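In praise of a patterned tablecloth

I spent most of May being told by well-meaning people that a table ought to be plain. Plain wood, plain white, perhaps a grey runner if you're feeling wild. Well, I've got a fern print with peachy-orange flowers all over it and I'm keeping it, thank you very much!

My case is mostly about phones. We put them down everywhere, don't we? Kitchen worktop, arm of the sofa, edge of the bath (I know, I know). On my old dark table at the flat in Ornotton I lost mine 3 times in one week, and every time it was lying face up right in front of me, a black slab on a black top. Put the same phone over something pale and leafy and it jumps out at you.

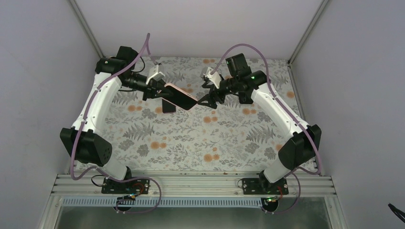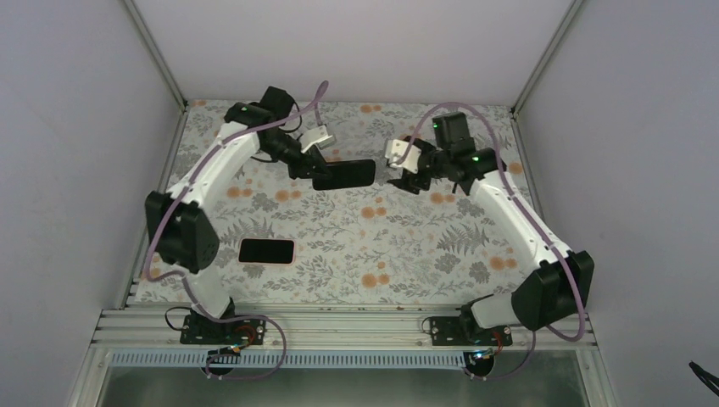
And it's nicer to live with, which I think matters more than the magazines let on. A phone is such a blank thing when the screen's dark. Give it a few fern fronds and some blossom for company and the whole table feels a bit more like somebody's home and less like the waiting room at the Tanummont dentist.

The other side will say patterns date, and they hide crumbs. Yes to both! The crumbs are half the point. I had 4 people round for tea last week and the cloth looked perfectly respectable until I shook it out of the back door. As for dating, my gran's florals have been out of fashion and back in again at least 2 times, and she never replaced a single one.

So have your bare oak if you love it. I'd only ask that you try a flowery cloth for a fortnight before you tell me mine is fussy. I've got a spare in the airing cupboard, blue one, bit of a tea stain in the corner, and you're welcome to borrow it.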